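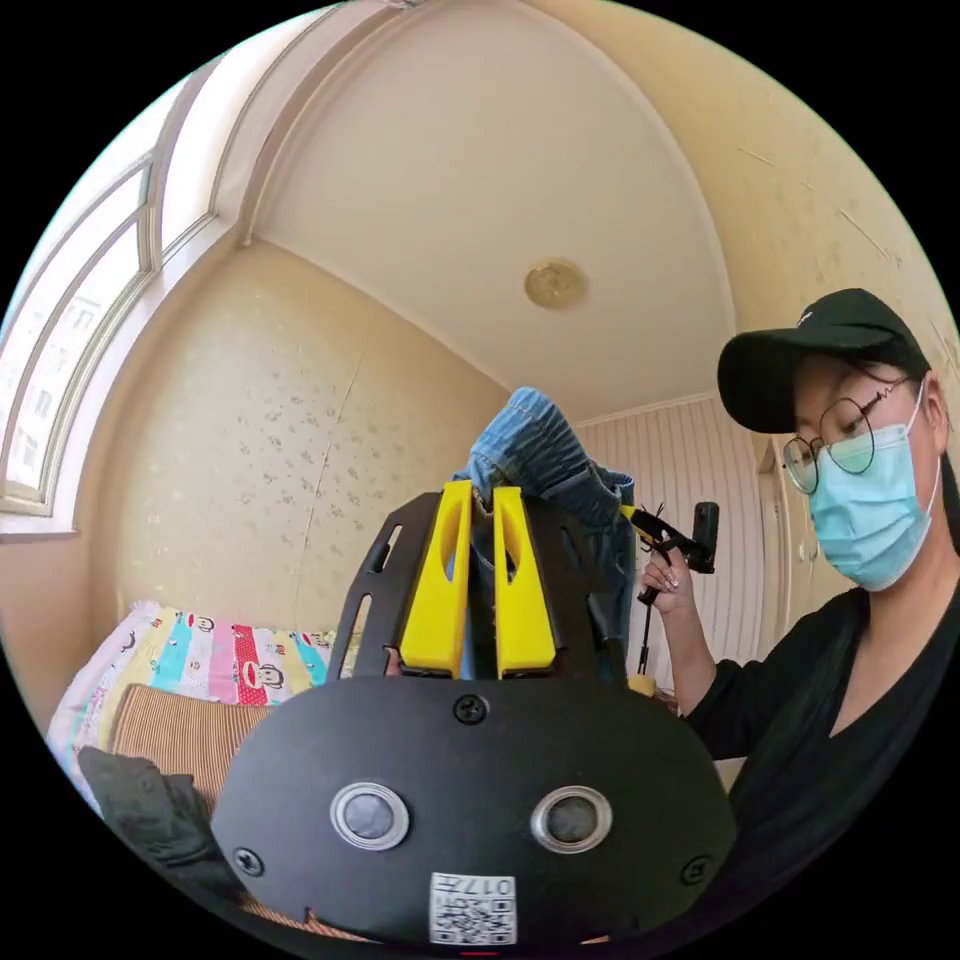

수요일 밤, 노란 손가락과 청바지

오늘은 아침부터 손으로 쥐는 그리퍼 두 종류를 번갈아 써 보느라 하루가 다 갔다. 먼저 잡은 건 Jesel, 점심 먹고 나서는 Cillero. 둘 다 노란 손가락을 끼우고 똑같이 청바지부터 집어 보기로 했는데, 데님이라는 게 참 정직한 천이라(두껍고 무겁고 고집도 세고!) 손가락이 조금만 비뚤게 물려도 금방 티가 난다. Jesel은 쥐는 느낌이 부드러워서 정이 갔지만 밑단처럼 박음질이 겹친 데서는 자꾸 미끄러졌고, Cillero는 방아쇠가 뻑뻑한 대신 한번 물면 든든했다. 저녁 무렵엔 손목이 시큰해서 차를 한 잔 타 놓고 기록을 옮겼다. 오늘까지 모인 게 106번, 그중 다시 해야 할 게 6번이니 이만하면 고마운 하루다.

마나이아 도널리 씨한테서 긴 메일도 왔다. 손가락 안쪽에 얇은 고무를 덧대 보라는데, 나도 며칠째 같은 생각을 하던 참이라 어찌나 반갑던지 답장을 너무 길게 써 버렸다. 카메라 각도 얘기는 꺼내지도 못했네. 내일은 고무부터 잘라 보고, 시간이 남으면 수건도 해 봐야지. 아, 나사 조이는 작은 드라이버를 또 어디 뒀는지 모르겠다. 자기 전에 서랍을 한 번 더 뒤져 보고 자야겠다.

공감 106 | 댓글 6 | 공유하기
인쇄 | 이메일로 보내기

최근 글
- Stubbs 컨트롤러, 배선부터 다시
- Ukness 팔을 처음 켜 본 날
- 9월에 쓴 카메라 마운트 메모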